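Setting up and checking a two-gripper hand-held station before recording

Scope

These steps cover the start-of-session check for a station where one operator works with a pair of hand-held grippers at a table. They apply to the Anik and Bistus stations. The Rocha station has fixed arms and its own sheet. Allow 70 minutes the first time through and considerably less once the room has been set up to the same layout twice.

Revision note: the marker and floor sections were rewritten in September. Discard printed copies that still refer to a single-gripper layout.

1. Clear the operator's working area

Mark out a clear standing area on the operator's side of the table, 90 cm deep, with tape on the floor. Chairs, boxes, fans and stands stay outside the tape. Cables that have to cross it go under a cover strip; cables that don't have to cross it get rerouted. Coiled slack counts as an obstruction.

Straps and body-worn units are fitted before the grippers are picked up. Check that no loose lead can reach the finger linkage with the operator's elbows bent.

2. Inspect the grippers

Do this with the drive off. Open each gripper by hand to full travel and close it slowly. Look at the rubber lining for lifting edges and at the grip pad for grit. Wipe the pad with a dry cloth. Do not use solvent on the lining.

Vent slots must be free of tape and labels. If a serial label has been stuck over a slot, move it and note the new position in the log. Joints and brackets in the linkage are checked for play by holding the finger at the tip and moving it sideways. Any movement you can feel goes in the log as a defect, and the gripper is swapped out.

3. Check the markers

Each marker cube must be clean, square on its mount and free of glare. Rotate the wrist through its normal range and confirm on the monitor that at least one face is read throughout. A cube that has been knocked is refitted and recalibrated, even if tracking still looks normal.

Bring both grippers over the table at working height and repeat the check with one passing in front of the other. Note the position at which the rear marker drops out. If it falls inside the task area, change the operator's stance before you change the camera mount.
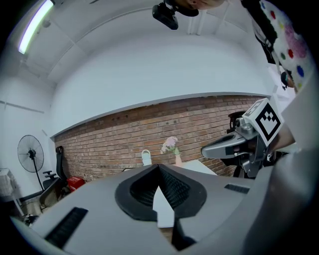 Tarcísio Portela disagrees with that order. On the Killport job he moved the mount first every time, and he found that asking people to change their stance only lasted until they got tired, at which point the dropouts came back. His view is that the stance instruction should be kept for small corrections and the mount should take the rest.

The sheet keeps stance first for now. Moving the mount invalidates the room calibration, and many sites have no one rostered on who can redo it. If your site does, follow Portela's order and record it under code 301.

4. Objects on the table

Only task objects and agreed background objects stay on the table. Background objects are placed beyond the far reach of either gripper. Anything holding water is emptied first. Breakable items need sign-off from the session lead.

5. People in the room

Anyone other than the operator stands clear of the tape while the drive is on. If an assistant must reach in, the operator says "holding", stops both hands and waits for the assistant to say "clear". Nods are not accepted as confirmation.

6. Stop test

Press the stop on each gripper in turn with the fingers half closed. Both grippers must release, whichever stop was pressed. Repeat with the fingers closed on a foam block. A failed stop test ends the session.

7. Log

Enter gripper numbers, the marker check result, the dropout position and the start time. Late sessions must be logged out by 1735. Queries about the form go to Kalevi Pesonen.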